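Viltesbridge Makers' Hall > Building > Checklists > Walk-Through With Comments

Calendar | Tool Sign-Up | Building | Rules | Contact

Last updated: 2022-04-13

BUILDING WALK-THROUGH, WITH COMMENTS

Use the same form as last time. Mark each item OK, FIX or WATCH. "Fine I guess" is not a mark, although it appears five times on the previous sheet. Comments are mine and stay on the page until the item is dealt with, so some of them have been here long enough to get mail.

DOORS AND EXITS

1. Front door opens fully and latches by itself. – OK
Latches with a bang you can hear from the parking lot. Closer arm needs a quarter turn. It needed a quarter turn last June as well.

2. Rear exit clear, inside and out. – FIX
Inside was clear. Outside had a pallet leaning on the door. The sign says DO NOT BLOCK, and whoever left the pallet had leaned it neatly beneath the sign so as not to cover it. Moved it. Please find it a home that isn't an exit.

3. Exit signs lit. – OK
All lit. The one over the stairs hums in what I believe is B flat.

4. Emergency lights come on with the test button held down. – WATCH
Stair unit came on, thought about it, and dimmed well before the time was up. Battery is on the list. Until it arrives, no evening classes upstairs.

5. Stair handrail tight. – OK
Tight at last. Somebody fixed it without filling out a form, and I have decided to let it go.

FIRE

6. Extinguishers on hooks, gauges in the green, tags current. – FIX
Six of seven. The one by the paint sink was on the floor holding the door open. An extinguisher makes an excellent doorstop and so does a $5 doorstop, of which we own several. Rehung.

7. Smoke alarms tested. – OK
They work. Apologies to the quilting group, who had been told, but evidently not all of them.

8. Oily rag can has a lid, and the lid is on. – WATCH
Lid on. Contents: one rag, two coffee cups, a banana peel. Oily rags go in the can. Lunch goes in the other can, the one marked LUNCH.

9. Nothing stored within three feet of the furnace. – FIX
The holiday decorations have migrated again. Tinsel is not insulation. They go back on the high shelf in the hall closet, left side, behind the folding chairs.

ELECTRICAL

10. Panel accessible, breakers labeled. – FIX
Accessible, yes. Labels are another matter. Breaker 5 is labeled "other one." I traced it: it's the kitchen outlets and, for reasons known to the original electrician, the porch light. New label is on. If you change a circuit, change the label the same day.

11. Outlets near water trip on test and reset. – OK
Both in the kitchen, both at the paint sink. The second kitchen one wants a firm thumb.

12. No extension cords in permanent use. – FIX
The orange cord behind the sofa has been temporary since before I had this job. An outlet has been quoted at $265. I have sent that number up the line twice and will send it again stapled to this page.

SHOP

13. Dodero drill press: guard fitted, chuck key out, table lock holds. – OK
Chuck key was on its hook. I'd like that noted, as it has never happened before.

14. Ovex dust collector: bag seated, hose clamps tight, no dust on the motor. – FIX
Bag half full, so half of it is elsewhere. I found it on top of the lumber rack. Clamp at the band saw branch is stripped. Replacement ordered.

15. Yoo bench grinder: tool rest gap, wheel condition, shield. – WATCH
Gap is too wide on the left side. Closed it up. It will open again if people keep grinding on the side of the wheel, and you know who you are. Shield is scratched to the point of being decorative.

16. Eye protection available at the door. – OK
Plenty of glasses, most of them clean. The pair with one arm went in the trash. If you were fond of it, I'm sorry.
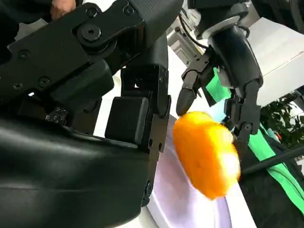

17. Ladders: feet, rungs, spreaders, labels. – FIX
The tall stepladder is missing a rubber foot and has been tagged out. Please don't take the tag off and use it "just for a second." The short one is sound. Someone has painted it, and paint hides cracks, so the next ladder we buy stays the color it came.

18. First aid box stocked. – WATCH
Gauze, tape, gloves, eyewash in date. Down to the tiny bandages that fit nothing. More are coming. Take one when you need one and write it on the card, which currently records a single bandage and a recipe for chili.

KITCHEN AND RESTROOMS

19. Water heater: no drips, relief pipe clear. – WATCH
Damp at the base. A new one would be $698 before labor. Put a tray under it and look at the tray each time you mop.

20. Floors dry, mats flat. – OK
Mat by the sink curls at one corner. Flipped it over. Now the other corner curls.

Send corrections to the building mailbox, in writing, with the item number.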